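Linen tablecloths – wash before first use or not?

Stuter Home Boards > Kitchen & Dining > Table linens

estela_o
ok so I ordered one of the plain woven cloths from Fida for the dining table, beige, nothing fancy. Tag says cold wash, line dry, and thats it. Nothing about shrinkage. My table is 32 inches wide and I measured for a decent drop on both sides, but if it loses a couple inches I'm going to be annoyed. Do you wash before first use or just iron out the fold lines and go?

cabernathy
Wash first. Always. Whatever is going to shrink will shrink the first time, better to find out while it still looks new.

nava_b
Disagree. Once you wash it the store won't take it back. Lay it on the table, check the size, check for pulled threads, THEN wash. I sent one back to Rajput last January because one hem was crooked, would have been stuck with it otherwise.

cabernathy
Well sure, look at it first. I figured that went without saying.

nava_b
Doesn't go without saying, plenty of people throw it straight in the machine.

estela_o
Checked it, hems are fine. So cold wash then? And what about ironing, the last one I had got shiny patches

waqas_n
Shiny patches = iron too hot, or ironing the right side. Turn it over, iron while its still damp. Not wet, damp. If it's dried out already use a spray bottle and roll it up in a towel for 20 minutes.

Also don't fold it in the same place every time. Mine split right down the center crease after a few years. I roll them on a cardboard tube now.

danladi_e
Nobody on here ever mentions the pad underneath. Get a table pad!! Cloth stays put, glasses don't clunk, and you don't get the table edge wearing a line into the weave. I wouldn't put a good cloth on bare wood.

cabernathy
Pads are a waste of money imo. Old flannel sheet does the same job, cut to the table top. Mine's been on there forever.

danladi_e
Flannel slides. Tried it.

cabernathy
Not if you tuck the corners with a bit of elastic – same as a fitted sheet. 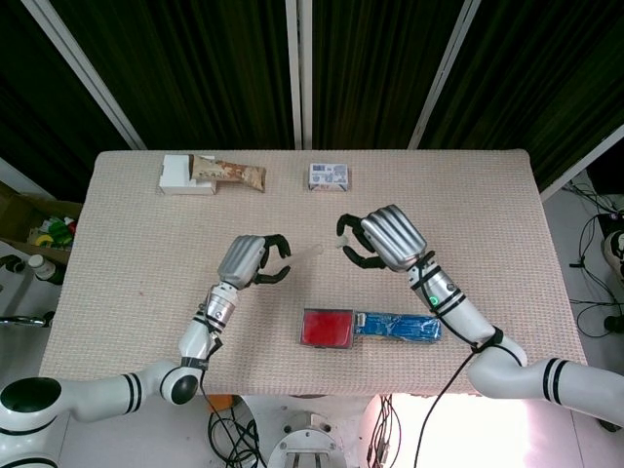 Post last edited by cabernathy on October 17, 2022

estela_o
Does texture matter? Mine has a fine weave but you can feel it. Wondering if crumbs are going to be a nightmare

waqas_n
Crumbs are fine, shake it outside. Wax is the one to worry about. Let it go hard, lift off what you can with a butter knife, then brown paper and a warm iron. Keep moving the paper to a clean spot.

nava_b
And red wine – cold water right away, dab, don't rub. No salt. I know everyone's grandma says salt.

danladi_e
My grandma says salt and her tablecloths are older than you lol

nava_b
Salt is gritty, you end up grinding it in. Club soda if you must. But it's mostly the water doing the work.

waqas_n
I'm with the grandma on this one, for a fresh spill anyway. Pile it on, leave it, don't grind anything. Then cold wash.

estela_o
Ok update. Washed it cold, hung it over the shower rail, ironed the back while damp. Lost a little on the length, nothing on the width that I can see. Came out softer then I expected. Fold lines mostly gone except one stubborn one near the end

cabernathy
That one will drop out by itself after a day or two on the table. Or hit it with steam.

nava_b
What was the thread like after? I was looking at the same one but the reviews on Urnivport are all over the place, half of them say it pills.

estela_o
No pilling so far, but its one wash. Ask me again at new years

danladi_e
did you get a pad

estela_o
Went with the flannel sheet, sorry! Elastic on the corners like Clyde said. Will report back if it slides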